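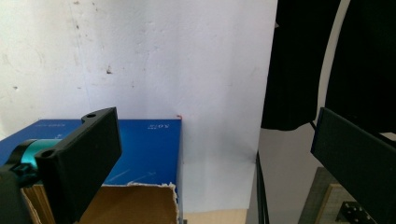
Long one today, sorry, it's about our good practice sheet for hand-held gripper work at Clidonard. We rewrote it in September and I've become terribly fond of it (1/5)

Rule one: check the fingers before every session. Both of them, please, screws included! (2/5)

Rule two, borrowed from our friends at Gremell: damaged packaging stays in the set. Torn card and scuffed print are what a gripper meets in real life, so log the damage and carry on (3/5)

Rule three: stop at 100 grasps and have a proper break. We used to allow 300 and the notes got very sleepy towards the end (4/5)

The Torkell sheet has 74 rules and I do admire it, but ours fits on one page and people read it. Send me yours, I'd love to compare (5/5)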